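Looking after a fitness band or smartwatch at home

Most bands and watches that stop working early have been let down by small things: a dirty charging contact, a strap that has never been washed, a battery left flat in a drawer over winter. The jobs below need nothing you won't find in a kitchen cupboard. They apply to most makes, but read the leaflet first if you still have it, as a few bands have leather or metal parts that need different care.

Washing the strap

Take the strap off the tracker before you wash it. On most bands there is a small catch or a sprung pin on the inside, and a fingernail is enough to move it. Don't use a knife.

Fill a small bowl with lukewarm water and add one drop of washing-up liquid. Leave a silicone strap in it for 4 minutes, then go over it with a soft toothbrush, paying attention to the holes and the underside of the buckle. Rinse it under the tap until it no longer feels slippery. Soap left behind is the usual cause of an itchy wrist, and people often blame the strap itself.

Woven straps take longer. Wash them the same way, squeeze them in a towel and leave them flat overnight. A woven strap put back on damp will smell within a day or two. Leather should only be wiped with a barely damp cloth.

If you exercise most days, wash the strap twice a week. Otherwise once a week will do.

Cleaning the sensor and the charging contacts

The window on the back, where the green light shines, collects sun cream and skin grease. Wipe it with a soft cloth dampened with plain water. If your heart rate readings have become jumpy, do this before you change any settings.

Charging contacts are the little metal dots or pins. Sweat dries on them and leaves a dull or greenish film. Dip a cotton bud in surgical spirit, press out the excess, and rub each contact gently. Do the same with the pins on the charger, with the charger unplugged. Let everything dry before you connect it. A wooden toothpick will lift anything stubborn. Never use a pin or a needle.

My own Eseo band refused to charge for most of December and I had nearly ordered a new cable. Two minutes with a cotton bud cured it. I now do the contacts whenever I wash the strap.

Scratches on the screen

Fine scratches on a plastic screen can be made less obvious with a plastic polish and a microfibre cloth. Work in small circles with very little pressure. On glass screens, polish does nothing useful and may take off the coating. Toothpaste is often suggested for both and I would avoid it, as it is coarser than it looks and gets into the gap around the edge.

A stick-on film costs less than any of this. Put it on in the bathroom after someone has had a shower, when there is less dust in the air — it goes on cleaner.

Making the battery last

Turn off the setting that lights the screen each time you lift your arm. On my old Lammers watch that took the battery from two days to 3. Turn the brightness down a step and limit notifications to calls and messages.

Charge little and often. Keeping the battery between a quarter full and most of the way up is kinder to it than running it flat. Don't charge on a sunny windowsill or on top of a radiator. If you are putting the tracker away for a few months, leave it half charged and top it up every so often.

Water

A tracker sold as suitable for swimming isn't always suitable for a hot bath, as heat and soap are hard on the seals. Take it off for baths, saunas and washing up. After the sea, rinse it in fresh water and wipe round any buttons. If the screen mists up inside, switch it off and leave it somewhere warm and airy for 32 hours before trying it again. Rice is no better than fresh air and the dust gets into the charging port.

Getting a sensible step count

Wear the band on the wrist you use less, and tell the app which one that is. Fasten it a finger's width above the wrist bone, firm enough that it doesn't slide. Pushing a pram or a trolley keeps the arm still, so steps are missed. Some bands will count them if you clip the tracker to a waistband or put it in a sock.

To check yours, walk a route you already know the length of. I use the path round the reservoir at Jusadcombe, which comes out at 4,000 steps for me every time. If your band is a long way out, look for the stride length setting and correct it there.

Keeping the bits together

Spare straps, pins and chargers go missing because they look like everything else in the drawer. Put them in a small tin with a label, and wind a piece of coloured tape round the charging cable. Ploletti chargers and Lammers chargers look almost identical but the pins are spaced differently, so mark those first.
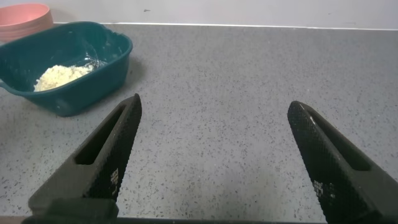
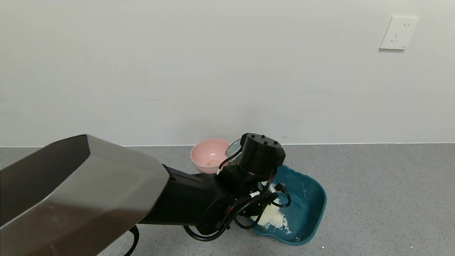
Ákos Bíró writes that surgical spirit took the shine off the printed markings on the back of his band, and that he now uses plain water on the casing and keeps the spirit for the metal contacts only. He also asks whether a woven strap can go in the washing machine. Mine has been through at 30 degrees in a net bag, with the metal buckle taken off, and came out fine. I wouldn't put it in the tumble dryer.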